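Kernport Workshop Forum > Equipment and Budgeting > Two-arm table setup, worth it for kitchen prep trials?

Posted May 16, 2018

gmacritchie
We have 3,000 left in the equipment line and it has to be committed by August. Fiona Cairns wants to put all of it toward a second arm and gripper from Hamari so we can do two-handed jobs: cloths, plates, bread, the usual table stuff. I've been told two hands "changes everything." I have heard that before, about the first arm. What we'd want from it looks like this:

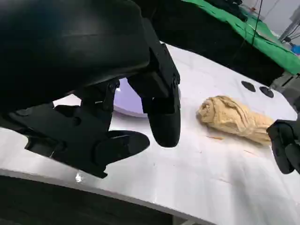

Cloth between the two grippers, plate at the back.

Before I sign anything, what did people end up paying once the extras were in?

tallowbench
More than the quote. Ours left out the mount, the cabling and the spare fingertips. Add 900 to whatever the sales guy tells you and then ask him about shipping.

fcairns
Gavin, you left out the part where I said the quote includes mounts. It's on page 2. And folding a cloth with one gripper is a waste of everyone's afternoon, we've tried it enough.

gmacritchie
Page 2 says "mounting hardware as required." Required by who?

oldfeeder
I'd skip the second arm and spend it on fingertips and a decent tabletop. We bought from Mac Suibhne and the arms were fine. What ate our budget was pads. Nearly every cheap one we tried got shiny and let go of things. Also look hard at how wide the gripper is before you buy. Big housings block the wrist camera's view of whatever you're picking up, and then you're paying for another camera.

fcairns
Different pads are 3 lines down in the same quote. Nobody is proposing cheap ones.

tallowbench
oldfeeder, disagree on the tabletop. A plain white one is fine if you can live with glare. Spend that on service cover.

oldfeeder
Glare is why I said it. Lights straight overhead on a glossy top and you'll be hunting for your plate edge in the reflections. Matte costs a bit more and I'd pay it again. Put food on the table and you want something you can wipe down, too. 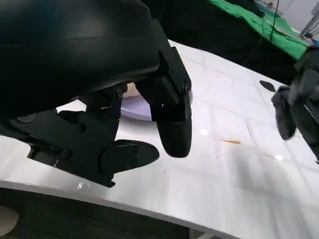 So my split would be surface first, pads second, and whatever is left goes in the pot for an arm next year. A small bread item on a plate is a one-gripper job anyway. If your trials are mostly that, the second arm sits there depreciating.

fcairns
They aren't mostly that. Half the task list is cloth.

gmacritchie
Half the list you wrote.

ukard_user
Has anyone asked Ukard for a rental price? We did 2 months before buying and sent it back. Saved us a bad purchase.

gmacritchie
Didn't know they rented. Fiona, can you get a number from them before I send the Hamari form up?

fcairns
Fine. But if it comes in over 900 I'm going back to the original plan.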